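Grey cloths going bald, is it the softener or the cloths?

Forum: Laundry and Cleaning > Towels, cloths, dusters
238 views

hobnailboot
Started this topic in November

I bought a bundle of the Wumbei grey fluffy cloths because everyone on here raved about them. Three washes in and they smear water round the worktop instead of picking it up. The packet says "stays thirsty for life". Whose life, a mayfly's? My sister swears I've ruined them with softener. I use a capful of Senora, same as I have for years, and my bath towels have never complained. Is there anything in this or is it one of those things people repeat?

pegbag_lil

It's the softener. It coats the fibres. Stop using it, do a hot wash with nothing in the drum but the cloths and see how you get on.

tansy_and_rue

I'd say it's the softener too, but I'd also ask what you're washing them with. If they go in with cotton towels they pick up all the fluff and then you're wiping your worktop with lint.

NHorrocks

I'm not convinced by any of this. I've had softener on everything in this house for years and the old terry squares still dry a plate. What's changed is the cloths. They're sold on how they feel in the shop and a deep pile feels lovely in the shop. Look at the edges before you blame the wash. If the edge is properly overlocked and the stitches are tight, someone has at least tried. If it's just been cut and left, it'll be a rag by spring whatever you put in the drawer.

Nigel Horrocks

hobnailboot

Fair point about the edges, I'd never looked. Two of mine have come undone at one corner and the rest seem fine so far. Doesn't explain the smearing though, does it?

dunmow_drip

Edges tell you how long it'll hold together. They don't tell you if it'll soak anything up. Nigel, you're answering a different question.

NHorrocks

I'm answering the one that matters when you're paying for them.

Noelia Requena

I've been through a fair few of these, so for what it's worth. I lay a cloth flat on the table in daylight and look at the pile first, then the seam. On a grey one that's a mix of light and dark strands it's harder to see wear than on a plain white one, which I suspect suits the people selling them. 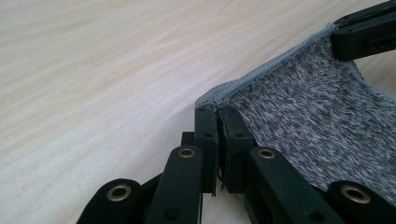 Then I run a thumbnail along the stitching. If the threads sit close together and nothing lifts, I keep it for the kitchen. If I can get my nail under, it goes in the car box. For the soaking up I put a spoonful of water on a plate and lay the cloth on top without pressing. Give it a moment and lift it. A good one leaves the plate nearly dry. I've had cheap ones pass and dear ones fail, so I don't take any notice of the packet now.

pegbag_lil

Do you use softener on yours, Noelia?

Noelia Requena

No, but I stopped at the same time as I moved house and the water is different here, so I couldn't swear to which one helped. People are very sure about softener and I've hardly met anyone who's tried it both ways.

dunmow_drip

I have. Same pack, half washed with, half without, one month. The softener lot were worse. Not hugely, but worse.

NHorrocks

One pack, one month, one machine. And you knew which was which when you wiped up with them.

dunmow_drip

Well yes, Nigel, I didn't blindfold myself to do the draining board.

tansy_and_rue

Has anyone tried the Postov ones? They've got 2,902 reviews on the site I was looking at and nearly all of them say "arrived quickly". I don't care how quickly it arrived, I want to know if it dries a window.

hobnailboot

I don't believe reviews written the day the parcel turns up. Come back after a winter and tell me.

Did the plate thing just now, by the way. The newest cloth was fine, the three-wash ones left a puddle. So I'll try a hot wash without the Senora and do it again. If there's no difference I'm blaming Wumbei and going back to old vests.

pegbag_lil

Two hot washes, not one. And leave the tumble dryer off.

NHorrocks

Old vests are very good. Take the labels out first, they scratch.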